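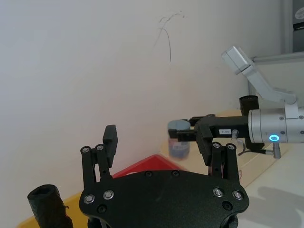 I moved to Birkville for the quiet, and what I got was a bus that comes 3 times a day and a village shop that shuts for lunch. I love it, mostly! But my bathroom shelf has had to change. In town I'd buy any old small cylindrical container of cream on the way home and forget I had it. Now I finish things (right down to the scrapings, with a cotton bud) before I let myself order more.

The parcels come through Postside, the counter at the back of the old Grerno bakery, and you collect them by 20 past five or you wait till morning. I've run for it in slippers. In October I ran for it in a hailstorm, for shampoo.
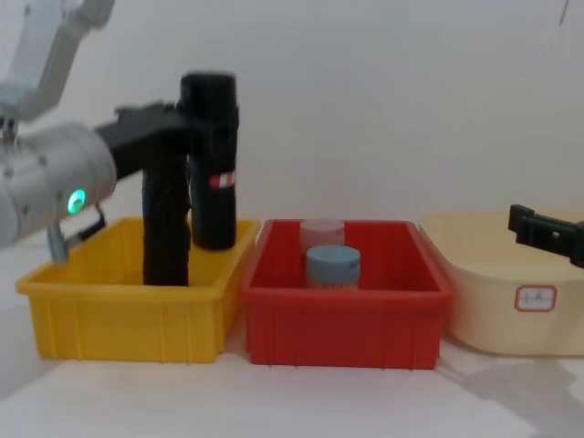 What I've stopped buying

Bath bombs, for a start – the water's so hard up here they just leave a ring. Face mists, too. And anything that promises 2,000 of something on the label. My neighbours swear by plain soap and a decent flannel, and after one winter of wind off the hill I'm coming round to it, though I'm keeping my hand cream.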